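Filed under: Opinion, Play & Home

Let Them Sort by Color 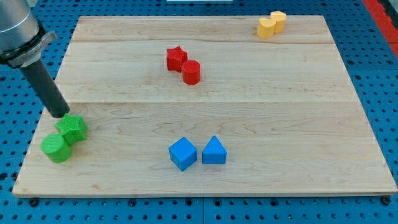
Reds with reds, greens with greens, and a good plain board underneath.

I have an argument going with my sister-in-law Märta Fjeld, and since she won't let it go, I'm taking it public. She thinks sorting blocks by color is the baby version of sorting. Color first, fine, but then you move the kid along to shape, because shape is where the thinking starts (she says "thinking" the way other people say "vegetables"). I think color is plenty. I think color is great! I'm a grown woman and I still put my sweaters away by color, and I'd like to see somebody move me along.

Look at a red star next to a red cylinder. To a shape person, that's a mistake. The star should go find the other star, the green one, and the cylinder should go find the green cylinder, and then everybody's happy. But those two reds look right together. You have a pointy thing and a round thing and they've been allowed to be neighbors. A four-year-old who puts them side by side has had to ignore all those points, and ignoring something that obvious takes real effort. Try it with your spice drawer.

And then there are the two yellow hearts, which match both ways, sort of, except one is a bit more orange than the other. Märta would call that a pair and move on. My son stared at a couple of blocks like that for most of a morning last November. Were they the same yellow? Was one of them orange? He carried them to the window, he carried them to the bathroom, he asked the dog. That was color sorting, the baby version, and I got to drink an entire cup of coffee while it was hot.

My other opinion, which I hold even harder, is about what goes under the blocks. Please get a board. I don't mean a tray with little cutouts that tell you where the heart lives, I mean a flat piece of light wood, big enough that the pairs can spread out and have some air between them. Maple is lovely for this. It's pale enough that every color shows up on it, and there's that swirly grain to look at when you get tired of the blocks. I even like the seams where the planks are glued together. Kids find them right away. In our house the seams have been a river, a road, and (for one very tense week) the border of a country that didn't allow blue.

We used to play straight on the rug, which is a busy thing with a lot of red in it, and half the set disappeared into the pattern. I'd find a cylinder with my heel at six in the morning. Once the board came out, the game had an edge to it, and pieces more or less stayed home.

Rocío Pereyra next door has gone the other way completely and owns a tub of 153 pieces, no two of which seem to be related. Her kids have a wonderful time in there, I admit, but it's digging, mostly. They dig. With a small set you get to know everybody. You know the green star is the one with the slightly rough top, and you notice when it has wandered too close to the edge.

So that's where I stand. Märta is coming for dinner and she's bringing a shape puzzle, wrapped, with a bow on it. My plan is to say thank you and then let him sort the pieces by color.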